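Nyanda Help Desk
Home | Tickets | Rooms | Catering | Contact
Search tickets Enter keyword Go
Last updated: August

Ticket 200: Toaster on the sandwich table stops early
Opened by: Mwajuma Mollel
Assigned to: Eluned Harries
Status: waiting for reply

Problem
On Friday morning I set the toaster to the middle level and pushed the lever down. After a short moment the lever came up again and the bread was still white. I tried it 3 times with the same bread. On the fourth try it stayed down, but one side became darker than the other. We need the toaster for the sandwich table in the Hosby room, so please look at it soon.

What I checked already
1. The plug is fully in the wall. I tried also the second socket, no difference.
2. I emptied the crumb tray. It was very full — I think it was not cleaned since the last event.
3. I moved the toaster to the left side of the round table, so the lever is free and nothing pushes on it. The plate for the sandwiches is now in the middle.

After these steps I made one more slice. The crust is golden brown, and the lettuce is already on the bottom bread, so I could continue with the sandwich. 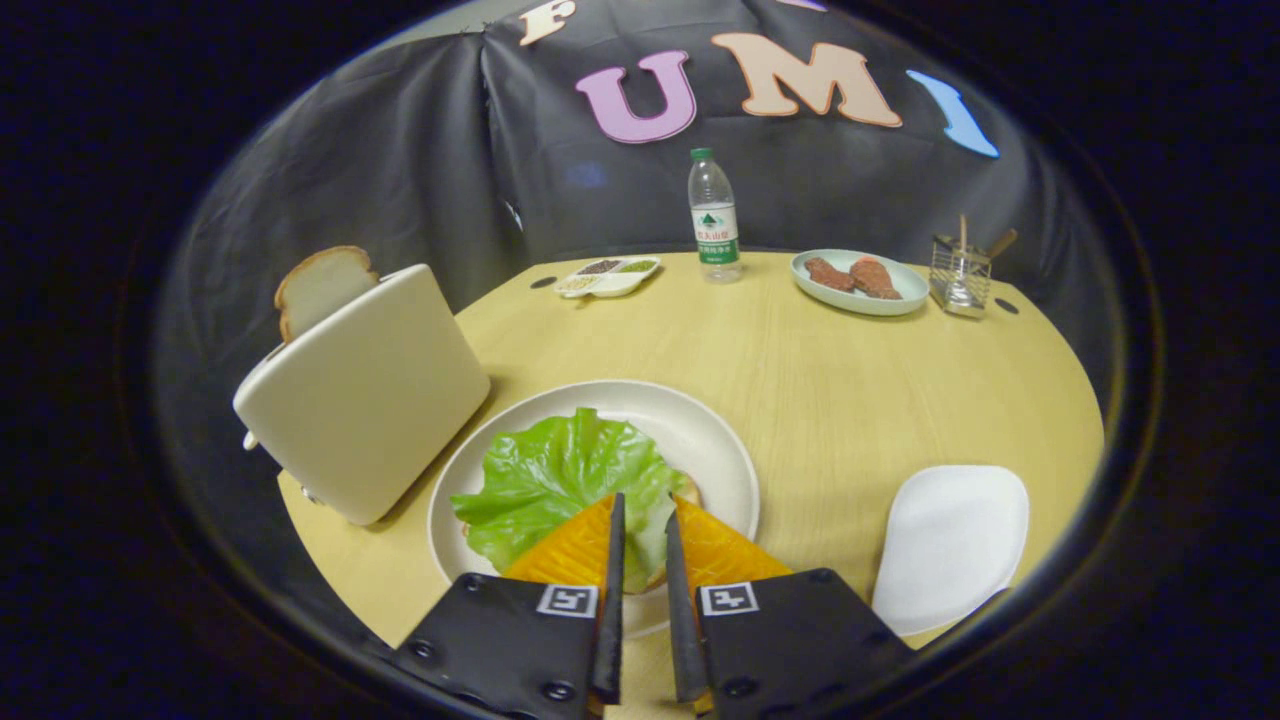 Reply from Eluned Harries, 14:20
Thank you for the clear list. Crumbs under the lever are a common reason for this. Please do the following:
- Unplug it and let it cool completely.
- Turn it over above the sink and shake it softly.
- Push the lever down and up a few times with the plug out. It should move without scratching.
Do not put a knife or fork inside, please.

Reply from Mwajuma Mollel, 16:05
I did all of it. More crumbs came out, and the lever moves easier now. The next two slices were good, but the third came up early again. Can we get the spare one from the Etell kitchen for next Friday? I will leave this ticket open until then.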